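Technical notes: covering panels in checked cloth

Several members wrote in after the October issue to ask for more detail on covering flat panels with checked and plaid fabric. The short piece by Chrysanthi Vrettos dealt with plain cloth only. Plain cloth forgives a good deal. A check shows every error in the hanging, and a panel that is slightly out of square will look worse once covered than it did bare.

The notes below assume a woven or printed cotton of medium weight, fixed to a rigid board with staples on the back. They do not apply to stretch fabrics or to anything with a pile.

Measuring the repeat

The repeat is the distance from one point in the pattern to the next point where everything lines up again, colours included. It is easy to take one square for the repeat. In a plaid with five or six colours the squares may be the same size while the full repeat covers several of them. Measure it down the length of the cloth and then across, and write both figures on the roll label.

Measure again at the far end of the piece. Printed cotton can drift along its length, and so can woven cloth that has been badly rolled. The Radero cotton used for the Setivby hall panels was off by 3 mm over one drop, and this was enough to show at eye level.

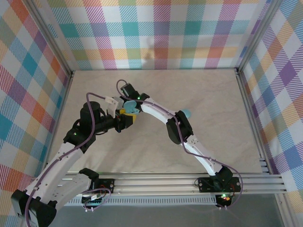
Cutting and allowance

Cut the cloth before washing only if it will never be washed. Otherwise wash the whole length first at the temperature you expect to use later, dry it flat and press it. Allow 2 per cent for shrinkage when ordering, plus one full repeat for each panel that has to match its neighbour.

For a panel 1190 mm high, the Setivby group cut each drop with 108 mm of extra length, split evenly between top and bottom. That gives enough to grip while pulling and enough to trim. Less than this is possible with thin board but leaves nothing to hold at the corners.

Cut along a line in the pattern if the cloth is woven. If it is printed, check first that the pattern runs true to the thread. Where the two disagree, follow the pattern. The cloth will pull a little unevenly as a result, and the staples should be set closer together to hold it.

Corners between panels

An inside corner needs a decision before any cloth is cut. Either the pattern runs through the corner without a break, or it stops at a post or strip and starts afresh on the other side. Running it through takes more cloth and more time. Stopping it at a metal or painted strip is simpler, and small errors in level are harder to see -- though errors in angle are not.

Whichever is chosen, set the back panel first. Mark a level line on it and carry that line round to the sides with a long straight edge. Do not measure up from the floor at each panel. Floors are seldom level enough for this. 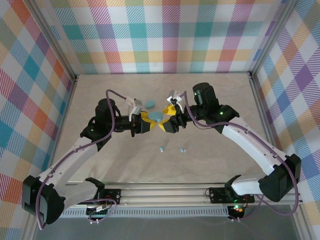 Plaid fabric on the back and side walls, with aluminium posts at the rear corners.

Fixing

Begin with one staple in the middle of each side, top and bottom first. Turn the board over and look at the pattern before going further. Work outwards from the middle in short runs, changing sides often, and leave the corners until last. Pull only until the cloth lies flat. A check that has been pulled too hard bows between the staples, and steam will not bring it back.

Fold the corners on the back, with the bulk trimmed out, and press them before stapling.

Supplies

Tsolakis still stocks the narrow-crown staples. The Herninum board listed in the last issue is now sold in the thicker size only, so check the depth of your fixing strip before ordering.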